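Re: [table-games] Dice cups, and what to pour the drinks in
From: Ningsih Wibisono
Date: September 25, 2025

Hi all,

Long answer coming, Faizal, you asked about my favorite subject!

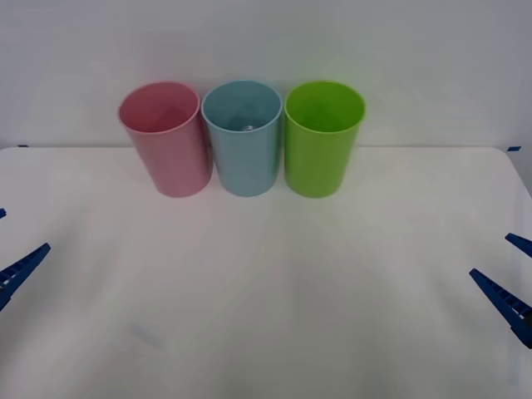 Pink, light blue and lime green.

Faizal Teoh wrote:
> We played our first full evening of Gallater last night and
> loved it, but it ran to midnight and we never got to the
> harbor phase. Is that normal? Also, two of us wanted to roll
> by hand and two wanted dice cups. Does the list have a view?
> And does anybody keep drinks on the table, or is that asking
> for trouble?

Cups, every time. The sound is half the fun, and in Gallater you really do want the hidden roll in the storm round, when everyone is pretending to have a better crew than they do. Plain plastic tumblers do the job as well as the leather ones I used for years. Give each player a color and stick to it all night. Put a cloth down if you have neighbors below you (I learned this the hard way in August).

Drinks go on a side table. I lost the Holemo map to a glass of iced tea and I'm still sore about it, because the second printing has that awful orange sea.

As for the length, yes, totally normal the first time! Our first game took 5 hours and we skipped the harbor phase too. What helped us was dealing out the starting routes instead of drafting them. You lose a little planning but you get straight to the good part, when somebody closes the strait and the whole table starts yelling. Page 84 of the rule book has a set of fixed routes for four players. It's buried behind the scoring charts, so it's easy to miss.

Try the Wijaya opening while you're at it – two ships north, one held back, and no trading until somebody else blinks. I've won with it once and lost with it many times and I still think it's the most exciting way to start. My best score is 1,050, and that was with a terrible harbor!

One rules question of my own. If a player is blocked in the strait and also holds the Nonel card, do they pay the toll before or after moving? We've been saying before, but the card text reads like after, and it makes a big difference in a close game.

I'd love to hear how your next one goes. Write up the storm round if you can – those are my favorite posts on here.

Ningsih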